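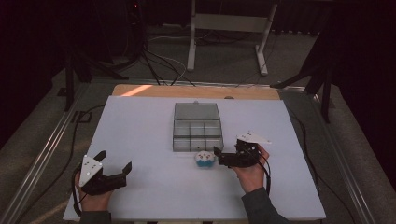 The Small Clear Box

Home & Sorting, 31/07/2024

Six compartments, one lid, no instructions. The clear plastic box is the least glamorous thing you can buy for a house and I've become slightly obsessed with it.

It started in May with a drawer in Skarngate. Ours, in the flat over the bakery, second one down. Picture hooks, fuses, a button from a coat that left us years ago, three sorts of screw, foreign coins, foreign stamps. You know the drawer. I tipped the lot onto a board on the table and lost most of a Bank Holiday to it.

The board matters more than I expected. Big, white, plain. Small things vanish on wood grain, and they roll. On white you can see a black screw from the other side of the room -- and when you're fed up you lift the whole thing, mess and all, and put it on top of the wardrobe till tomorow.

Then the box. Two rows of three is the right size, I'm convinced of it. We've tried bigger. The Plamau people do one with so many slots it becomes a second drawer, only flatter, and you spend the evening deciding wether a washer is a kind of screw. Six makes you choose. Fixings, electrical, sewing, coins, batteries, and one for things with no name. Always keep one for things with no name.

Hinged lid, please. Loose lids go under the sofa. And clear all the way round, so you can check the contents without opening it. A tab at the front helps if your nails are short, though go gently, tabs are the first thing to snap.

Prices are all over the place. The Zuva shop by the station had a decent one for 3 pounds. Matheson, the old ironmonger's, wanted 7 for something sturdier, and I'd pay it again, the hinge feels as if it will last. Avoid the multi-packs. You'll fill them. That's how it gets you.

What goes in first? Whatever you look for most often. In our house that's fuses and the little screwdriver bits. Put them nearest the catch. Beads and buttons go at the back, they can wait.

A word on odd shapes. Anything round and chunky, too tall for the lid to close on, stays out. Don't force it. We keep a saucer next to the box for those, and the saucer gets emptied once a month, more or less. Less, lately.

Labels -- I went without. With a clear box you don't need them, and mine peeled off in the kitchen steam anyway. A friend writes on the base in wax pencil, which rubs off with a thumb when the contents change. Might try that.

The drawer, by the way, now holds tea towels. The coat button is still in the compartment with no name. Haven't found the coat.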